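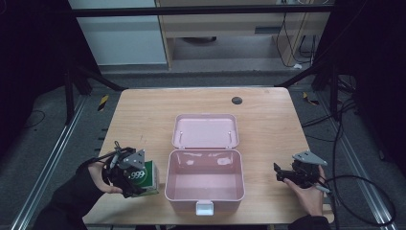 The tin that lived on top of my grandmother's wardrobe had once held shortbread, and by the time I was old enough to be lifted up to it, it held everything else. Plasters that had lost their stick, a bottle of something brown for coughs, a thermometer in a cloudy plastic sleeve, and a crêpe bandage that had been round the ankle of nearly everyone in the family at one time or another. It smelled of cloves. I can still summon that smell if I shut my eyes, and it makes me feel slightly poorly and very well looked after.

I have been thinking about that tin a good deal since moving to Sarnard, where people seem to have strong views about what a household ought to keep in for coughs, cuts and upset stomachs. Ask at the bus stop and you'll be there until the next bus (I have missed two this way).

Géza Szűcs ran the chemist's on Mill Lane for 30 years and still can't walk to the post office without being shown somebody's thumb. He is a tall, unhurried man who makes very strong coffee, and he let me sit in his kitchen for most of a wet July afternoon while he told me what he used to find when customers brought their old medicines back to the shop.

"Eye drops older than the child who was carrying them," he said. "Half a tube of cream with no label, and the lady says, oh, that's for Martin. Martin has gone to live in Canada!"

He once kept a tally of everything handed over the counter in a single year, purely out of curiosity, and wrote it in the back of an order book which he fetched down to show me. It came to 2,941 items, of which 1,182 had never been opened. He seemed less cross about this than I expected. People buy a remedy when they're worried, he told me, and then the worry passes off by itself and the packet goes to the back of the cupboard, and he could never find it in his heart to scold anyone for that.

He does have one firm rule, and it's the bathroom. Steam gets into everything, he says, and a shelf above the basin is about the worst home you could give a box of tablets. His own are in the hall, high up, next to the spare light bulbs.

Slavica Dervishi, who lives out at Drundwood with her husband and their four boys, came to the subject from the other end. With that many knees in the house she gets through plasters the way other families get through milk, and she gave up on the idea of one grand family box years ago. Now there's a small one in the car, another in the kitchen drawer, and a third that goes on camping trips and comes home full of sand. Every autumn she tips all three out on the bed and goes through the dates, usually with a son on either side arguing over who gets the finger bandages.

"My mother had one cupboard and it was locked," she told me. "We thought there must be treasure in it. It was senna."

I went home after that and did my own, which I'd been putting off. Out went the lozenges that had melted into a single lozenge, and a packet of travel sickness pills from a ferry crossing I would sooner forget. Out went 12 sachets of rehydration powder, blackcurrant, all long past their date. They are in a carrier bag by the front door, waiting to go to the chemist's.

I kept the crêpe bandage. It came to me with the tin, and although the elastic has completely gone I rolled it up again and put it back.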